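Part-Time Bench Hand and Counter Person, Donnelly Computer Reuse, Ondport

We take in old office computers from schools, dentists and the occasional estate, fix the ones that can be fixed, and sell them cheap. We need one more person, 20 hours a week, starting in June. 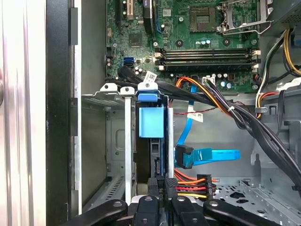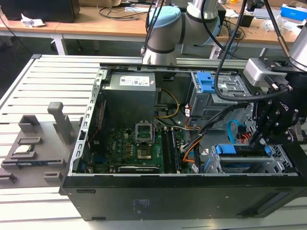
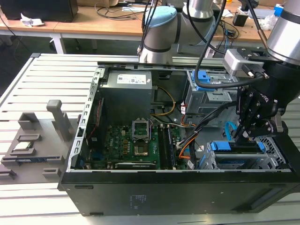 Last year 710 machines came in our back door, most of them from people who said "it worked fine when I unplugged it." Your mornings will be spent finding out. You will test memory, wipe drives, clean fans, and learn more than you wanted to know about what collects under a dentist's desk.

Afternoons are the counter. Customers will ask whether a $75 desktop can run their grandson's games. You will tell them the truth kindly and sell them the desktop anyway if all they want is email.

You should be able to:
- lift 40 pounds without making a speech about it
- tell a dead power supply from a dead outlet
- write a label someone else can read
- explain what a hard drive is to a person who calls the whole computer the hard drive

No degree needed. Certificates are nice and we have a wall for them. If you learned by breaking the family computer and fixing it before dinner, put that in your letter.

Pay is $19 an hour, with a raise after six months. You get first pick of the scrap shelf, within reason. The last person's idea of reason was 284 keyboards, so now there is a form. Parking is behind the Grarnness bakery, and they do tow.

We track stock in Renura, a program older than some of our applicants. It crashes around lunch. Plan your lunch accordingly.

To apply, bring a one-page letter to the counter between 10 a.m. and 4 p.m. Tell us about something you repaired, or something you made worse. Please leave your own broken laptop at home until after the interview.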